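Teleoperation notes, part 7: the wrist view

Most of January went into the table task. The arm is a small desktop unit that Melina Stamatopoulos and I have been calling Nina, driven by a leader arm of the same size clamped to the next bench. You move the leader, Nina copies it, and the joint angles and camera images go into a log. The log is what the policy trains on. We use Sorden for recording and our own scripts for everything after.

The set so far stands at 346 episodes. I threw out 198 from an earlier round because the wrist camera had been refitted at a slightly different angle partway through, and I couldn't tell from the file names which ones came before the change. The camera bracket now has a scribed line on it.

The items are toy food and light coloured dishes on a white table. The operator closes on one piece, lifts, moves and releases. Approach matters more than I expected. If the fingers come down off to one side, the long pieces rotate as the jaws close, and the policy learns the rotation along with the grasp. I now ask operators to line up both fingertips with the piece before descending, and to hold still for a moment before closing. 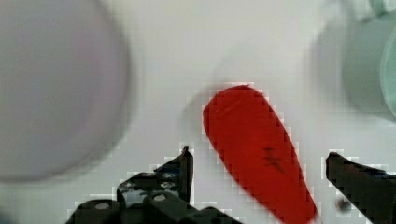 Why not just script the motion?
A script works while every item starts in a known spot. Once the dishes and food move between runs, you need a detector, a grasp planner and a lot of special cases, and demonstrations were less work for us.

Chrysoula Drakos did the second batch and her episodes are shorter than mine by a fair margin. She doesn't correct in mid-air. I tend to stop above the target and fiddle, which gives the log a stretch of small back-and-forth movements that teach nothing useful. I've started trimming those by hand. A speed threshold would do it faster, but it would also cut the pause before closing, and I want to keep that.

Release is the other weak point. Let go too high and the piece bounces. Let go too low and a finger catches the rim of the dish on the way out. Operators now open the jaws fully before backing off, and retreat straight up. 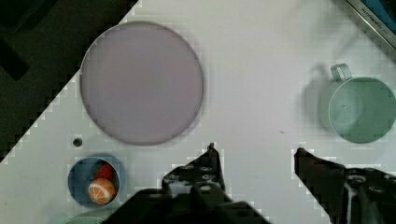 Wrist camera view: strawberry and half orange in the blue bowl, plate and green mug alongside.

Training is running on the full set with 2 camera inputs, wrist and overhead. I'll check the loss curves on Tuesday and post the settings with the next set of notes. Harvey Campbell asked whether the leader arm needs gravity compensation. Ours doesn't have it, and my forearm notices after an hour.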